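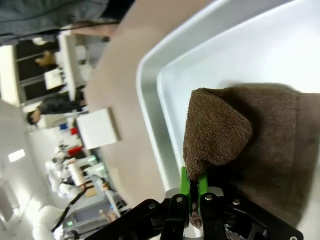 # Follow: notes on the tidying set

Follow is a set of short records of people's ordinary table jobs: folding, wiping, sorting paper scraps into a tray. I inherited the Burura part in July and have doubts about how it was labelled. Take "towel, folded". The brown terry towel in the white tray is held up in a peak by one pinched fold, and I wouldn't call that folded by any household standard. The label sheet does.

Burura > Data > Follow > Table jobs

Search this collection Go

## What is in it

- 2175 records, 503 of them marked "tidy"
- 2 trays, one white plastic, one aluminium
- cloths, paper scraps, small odds and ends

## Problems I know of

"Tidy" was never defined. Akihiko Tanabe, who wrote the first label sheet in Nagano, told me it meant "nothing left outside the tray". Fine, but a good many records marked tidy stop with scraps still on the table.
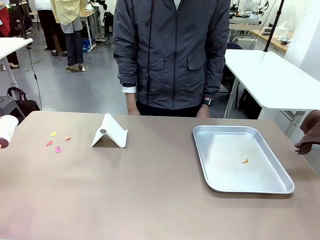

The colour names are no better. Orange and peach are used for the same paper, and pink slides into red depending on who was typing. I would merge them before relying on any count by colour.

Last label check: 5 September 2022. I don't vouch for anything added after it.

## Comments

fomach_reader: Is "wiped" any more reliable than "folded"?

Akihiko Tanabe: Slightly. We argued less over it.

pellow: Merged orange and peach as suggested. Still get 4 spellings of grey.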